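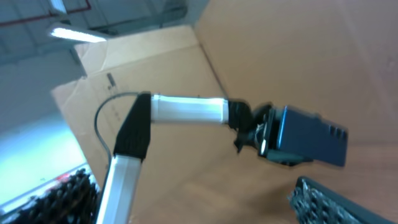

A robot arm and gripper in front of a cardboard box at Korletey's workshop in Brendale. (Photo: Korletey)

By Elisa Farina, Korletey
March

BRENDALE — Korletey today released Wonuven, a software package that lets shop-floor workers teach a robot arm a task by steering it through the motions from a hand controller. The company is also opening its training workshop in Brendale to outside manufacturers.

With Wonuven, an operator runs the arm remotely and repeats the task several times. The software records joint positions, gripper commands and camera video, then uses the recordings to train a control program for the arm. No code is written by the operator.

During a trial at parts supplier Hestusis, three operators recorded 1,392 demonstrations over 26 working days. The tasks covered picking small parts from trays, placing them in cartons and closing carton flaps. Of those recordings, 224 were thrown out, mostly for dropped parts or pauses in the middle of a motion.

"The first day is slow," said Dayana Chávez, who led the trial for Hestusis. "People move the arm too carefully and the robot learns to hesitate. By the second week they were working at a normal pace and the recordings got a lot better."

Wonuven also supports hand guiding, in which the operator holds the arm and moves it directly. Korletey recommends that method for short, simple paths and remote control for work that depends on the gripper camera — a hand on the arm can block its view.

"We wanted the person who already does the job to be the one who shows it," said Tiburcio Ayala, head of product at Korletey.

Wonuven is available now to existing customers. Workshop places can be booked through Crescencio Figueroa at Korletey's Brendale office.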